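물 한 잔 따르기, 로봇에게는 왜 어려울까?
어린이 로봇 교실 | 로봇 동아리 이야기 | 읽기 자료

목이 마르면 어떻게 하나요? 물병을 잡고, 뚜껑을 돌려 열고, 컵에 졸졸졸 따라서 꿀꺽! 여러분은 이 일을 하면서 깊이 생각하지 않을 거예요. 텔레비전을 보면서도 할 수 있고, 친구랑 떠들면서도 할 수 있지요. (물론 떠들다가 쏟은 적도 있겠지만요!)

그런데 똑같은 일을 로봇 손에게 시키면 이야기가 완전히 달라져요. 우리 학교 로봇 동아리 '프로메로(Promero)'는 지난 6월부터 바로 이 숙제에 매달리고 있어요. 숙제 이름은 "물 한 잔 주세요!"랍니다. 이제부터 동아리 언니, 오빠, 형, 누나들이 어떤 문제를 풀고 있는지 하나씩 알아볼까요?

첫 번째 수수께끼, 물병은 어디에 있을까?

우리는 눈으로 책상을 보면 바로 알아요. "아, 저기 물병이 있네." 로봇은 카메라로 책상을 봐요. 카메라가 보내 주는 것은 작은 점이 아주아주 많이 모인 그림이에요. 점마다 밝기와 색깔이 숫자로 적혀 있지요. 로봇의 컴퓨터는 그 숫자들 속에서 "여기부터 여기까지가 물병이구나!" 하고 찾아내야 해요.

여기서 골칫덩이가 등장해요. 바로 투명한 물건이에요! 투명한 컵은 뒤에 있는 책상 색깔이 그대로 비쳐 보여요. 하얀 책상 위에 투명한 컵을 올려놓으면 어떻게 될까요? 컵도 하얗게 보여요. 로봇이 찾을 수 있는 실마리는 컵 테두리에서 반짝 빛나는 선이나 바닥에 생긴 옅은 그림자 정도예요. 숨바꼭질 대장이 따로 없지요!

물병은 그나마 조금 나아요. 허리에 상표가 둘러 있고 뚜껑에 색깔이 있으면 로봇이 훨씬 쉽게 알아보거든요. 동아리에서는 컴퓨터에게 물병과 컵 사진 500장을 보여 주며 연습을 시켰어요. 불을 켜고 찍은 것, 커튼을 치고 찍은 것, 컵을 이리저리 옮겨 가며 찍은 것까지 골고루 모았답니다.

두 번째 수수께끼, 얼마나 세게 잡아야 할까?

집에 얇은 플라스틱 물병이 있으면 어른께 여쭤보고 한번 잡아 보세요. 꽉 쥐면 어떻게 되나요? 바스락 소리가 나면서 옆구리가 쏙 들어가지요. 뚜껑이 열려 있었다면 물이 위로 울컥 올라왔을 거예요. 으악!

반대로 너무 살살 잡으면 병이 손에서 스르르 미끄러져요. 그러니까 "너무 세지도 않고 너무 약하지도 않게"가 정답이에요. 말은 쉽지요? 여러분 손가락 끝에는 누르는 느낌과 미끄러지는 느낌을 알아차리는 감각이 아주 촘촘하게 들어 있어요. 병이 조금만 미끄러져도 손이 알아서 힘을 더 주지요.

로봇 손가락 속에는 모터가 있어요. 모터가 얼마나 애를 쓰고 있는지를 숫자로 읽으면 손가락이 물건에 닿았는지 짐작할 수 있어요. 허공에서 오므릴 때는 술술 움직이다가, 병에 닿으면 갑자기 힘이 들거든요. 그 순간이 바로 "잡았다!" 하는 신호예요.

잠깐, 생각해 보기!
물이 가득 든 병과 반만 든 병은 무게가 달라요. 또 병을 기울이면 안에 있는 물이 출렁하고 한쪽으로 쏠려요. 로봇이 병을 잡고 있는 동안 이런 일이 벌어지면 무엇을 다시 계산해야 할까요?

세 번째 수수께끼, 두 손이 사이좋게 일하려면?

사람은 뚜껑을 열 때 한 손으로 병을 잡고 다른 손으로 뚜껑을 돌려요. 두 손이 하는 일이 서로 다르지요. 로봇도 마찬가지예요. 왼손이 할 일과 오른손이 할 일을 따로 정해 주고, 순서도 정해 주어야 해요. 순서가 틀리면 두 손이 꽝 부딪칠 수도 있어요.

그래서 동아리에서는 책상 위를 나누어 놓은 '교통 지도'를 만들었어요. 이 지도를 그려 주는 프로그램에는 '와사드(Wasard)'라는 이름을 붙였고요. 한 손이 어떤 칸에 들어가 있으면 다른 손은 그 칸 앞에서 기다려요. 횡단보도에서 신호를 기다리는 것과 비슷하답니다. 아주 예의 바른 손들이지요!

물 한 잔을 따르는 일은 모두 9단계로 쪼개져 있어요.

1. 책상 위에서 물병과 컵을 찾아요.
2. 한 손을 물병 옆으로 가져가요.
3. 손가락을 오므려 물병을 잡아요.
4. 다른 손으로 뚜껑을 돌려 열어요.
5. 뚜껑을 옆에 내려놓아요.
6. 물병을 컵 가까이로 옮겨요.
7. 천천히 기울여요.
8. 컵이 알맞게 차면 다시 세워요.
9. 물병을 책상에 내려놓고 손을 떼요.

우리가 한숨에 하는 일이 이렇게 길다니 놀랍지 않나요? 동아리 학생들은 요즘 3단계와 6단계를 가장 많이 연습하고 있어요. 이때는 뚜껑을 꼭 닫아 두어요. 물 따르기는 그다음 도전이에요.

네 번째 수수께끼, 손목에도 눈이 있다고?

맞아요, 로봇은 눈을 여러 개 가질 수 있어요! 머리 쪽 카메라는 책상을 넓게 내려다봐요. 그런데 손이 물병을 가려 버리면 머리 쪽 카메라로는 손가락이 어디에 닿았는지 잘 안 보여요. 이럴 때 손목 쪽에 달린 작은 카메라가 힘을 발휘해요. 물건 바로 앞에서 보기 때문에 상표의 작은 글씨까지 커다랗게 보이지요. 대신 책상 전체는 볼 수 없어요. 넓게 보는 눈과 가까이 보는 눈이 서로 도와야 한답니다.

그럼 두 가지 눈으로 본 연습 모습을 구경해 볼까요?
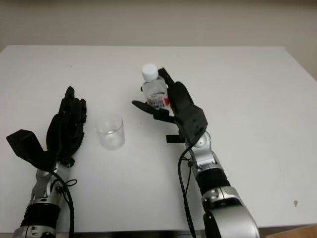
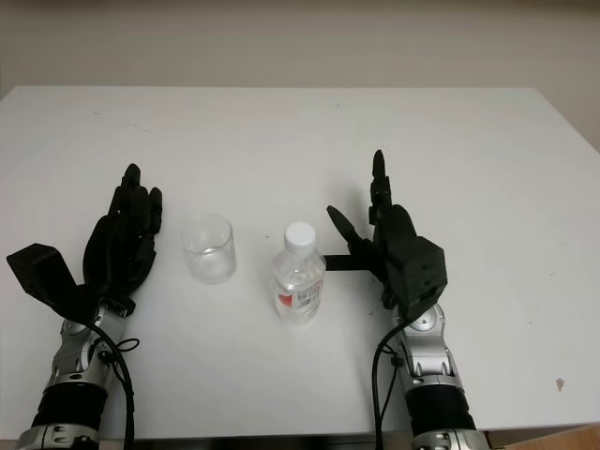
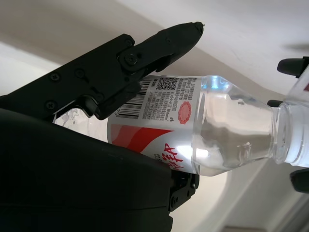 첫째와 둘째 사진은 머리 쪽 카메라, 셋째 사진은 손목 쪽 작은 카메라로 본 물병이에요.

첫째 사진에서는 오른손이 물병을 세워서 들고 있고, 컵은 책상 위에 있어요. 셋째 사진에서는 손목 쪽 눈으로 보니 물병 상표에 있는 바코드까지 눈에 들어오지요? 가까이 보는 눈의 실력이에요!

연습은 몇 번이나 했을까?

동아리의 연습 공책에는 741번째 연습까지 적혀 있어요. 잘된 날도 적고 잘 안된 날도 적어요. "병이 미끄러짐", "손이 너무 높음", "컵을 못 찾음" 같은 짧은 메모가 가득하지요. 이 메모가 정말 소중해요! 무엇이 틀렸는지 알아야 다음번에 어디를 고칠지 정할 수 있으니까요.

규칙도 있어요. 연습할 때는 꼭 2명이 함께해요. 한 사람은 컴퓨터를 맡고, 한 사람은 멈춤 단추 옆에 서 있어요. 로봇이 움직이는 동안에는 책상 안쪽으로 손을 넣지 않아요. 우리 어린이 교실에 놀러 올 때도 이 약속은 꼭 지켜 주세요.

집에서 해 보는 '로봇 손' 놀이

준비물은 뚜껑을 꼭 닫은 플라스틱 물병, 플라스틱 컵, 두꺼운 장갑, 눈을 가릴 수건이에요. 친구나 가족과 둘이서 해 보세요.

한 사람은 로봇이 되어 장갑을 끼고 수건으로 눈을 가려요. 다른 사람은 컴퓨터가 되어 말로만 명령해요. "오른손을 앞으로 한 뼘!", "손가락 오므려!", "위로 올려!" 이렇게요. 로봇은 들은 것만 해야 해요. 마음대로 더듬더듬 찾으면 반칙!

물병을 잡아 컵 옆에 내려놓으면 성공이에요. 끝나면 역할을 바꿔서 한 번 더 해 보고, 어떤 명령이 헷갈렸는지 이야기해 보세요.

낱말 주머니

모터: 전기를 받아 빙글빙글 도는 장치예요. 로봇의 손가락과 팔을 움직여요.
관절: 뼈대와 뼈대가 이어져 구부러지는 곳이에요. 여러분의 팔꿈치도 관절이에요.
센서: 빛, 힘, 거리 같은 것을 알아차려 숫자로 바꾸어 주는 장치예요.
프로그램: 컴퓨터가 따라 할 일을 순서대로 적어 놓은 것이에요.

다음 읽기 자료에서는 뚜껑 돌리기에 도전해요. 뚜껑은 어느 쪽으로 돌려야 열릴까요? 물병을 하나 들고 미리 살펴보고 오세요!

올린 날: 2025-12-18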